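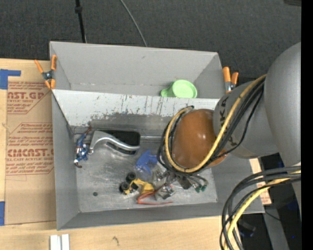

Two-compartment bin, gray, on a bench top with a spring clamp at each side.

Clestero Two-Compartment Bin
Sold by Ovov, Ustport

Most storage bins are sold with a paragraph about how they will change the way you work. We stock this one and we don't believe that about any bin. It holds things. It has a narrow compartment at the rear and a larger one at the front, with a sloping divider between them, and if that layout suits what you do, read on. If you mainly want something to keep paper in, buy a tray.

What it's for

Sorting mixed small stuff on a table. Cups, toys, odds and ends still in their plastic packaging, whatever has piled up and needs to go from one side to the other. The front compartment takes the unsorted pile and the rear takes what you've picked out. Plenty of people use it the other way around and write to tell us so. Either is fine.

A light green cup with a handle goes in the rear compartment without trouble. A dinner plate will not, at least not flat. We get asked about this more than we'd like.

The sloping divider

The maker's leaflet says the slope "guides items naturally back into place." We'd put it more modestly. Things dropped on the slope tend to slide down it, and things pushed up against it tend to lean there. Rounded objects and anything with a handle are the worst for leaning. If you want a clean vertical wall between your two piles, this is the wrong bin, and the Stępień straight-wall model is the one to look at.

The slope also takes most of the abuse. Expect dark scratches, streaks and chipped patches through the middle and lower part of the front face. The catalog calls the finish "scuff resistant." We asked Clestero what that meant and got the same two words back in a longer sentence, so we've left the claim off this page. The matte gray walls hold up better, though dark marks do show on them.

The floor of the front compartment has a metallic gray look and scratches with use. It keeps working when scratched. If you are buying this for a shop counter or anywhere customers will see into it, think about that first.

Clamps

Orange-grip spring clamps are sold separately, and we suggest two, one on each side near the ends of the divider. Do you need them? For occasional tidying, probably not. For a bin that gets reached into all day, we think they're worth having — but we sell clamps, so weigh that as you see fit. Any decent spring clamp that opens wide enough to grip the wall will do the same job. Check the ones in your drawer before ordering ours.

Leave the handles pointing up. Set sideways they catch sleeves.

Size and placement

This is a large bin and it takes over a small table. We had a run of returns in January from buyers who had pictured something closer to a cutlery tray, and we now ask everyone to mark out the footprint with tape before ordering. Dimensions are on the printable sheet at the bottom of the page. They are outside measurements. The maker quotes inside measurements on its own page, which makes the two look like different products.

It sits well on a light wooden tabletop. On very smooth surfaces you may want a mat under it. We don't sell the mat.

Cleaning

Wipe it out with a damp cloth and let it dry. Crumpled packaging collects at the bottom of the front compartment and is easy to miss when you're lifting out bigger things, so go around the corners by hand. Scouring pads won't take the dark scratches off the divider and will add lighter ones next to them.

What we don't like

The rear compartment is narrow, and low objects back there are partly hidden by the top of the divider when you look from the front. The divider can't be moved. It comes in gray and only gray, which is a poor background for anything black or silver. And the price has gone up since we first listed it, with no change to the product that we can find.

What we do like

You can see most of the front compartment at a glance, tangled things included. The shape makes sense once you've used it for a while. It's plain, and it doesn't come with a lid to lose.

Ordering

Item number: 605
Color: gray
Sold singly or in cartons of 4
Clamps: item number 205, sold in pairs
Returns: 20 days, unused, in the original carton

Scratches from your own use are not a fault and we won't take the bin back for them. Scratches on arrival are, and we will. Send a picture of the divider and the front floor before you put anything in it.

Pickup from the Ustport counter is available on all single bins. Cartons ship from the warehouse only.

Printable size sheet
Clestero bins, all models
Stępień straight-wall bins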